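Parts of a Bowl

A bowl looks simple, but each part of it has a name and a job.

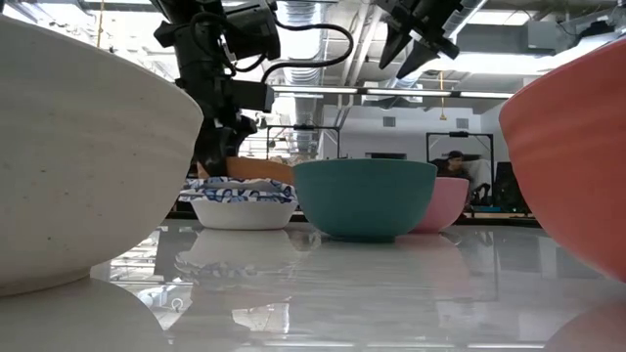

The rim is the top edge. Some rims are level. Others are flared, meaning they spread outward. A flared rim gives your fingers something to hold.

The wall is the side. It may be rounded, steep or tapering. "Tapering" means it gets narrower toward the bottom. Some walls have ridges, which are low raised lines running around the bowl.

The foot is the narrow part underneath. It lifts the curved wall off the table and gives the bowl a steady place to stand.

How much a bowl holds is called its capacity. A wide, low bowl and a narrow, tall bowl can have the same capacity.

Test it at home

You need 2 bowls of different shapes, a small cup and water.

1. Fill the cup and pour it into the first bowl.
2. Repeat until the water is just below the rim. Write down the number of cups.
3. Do the same with the second bowl.
4. Compare the numbers.

Words to know: rim, wall, foot, capacity.

Text: Léonie Hamel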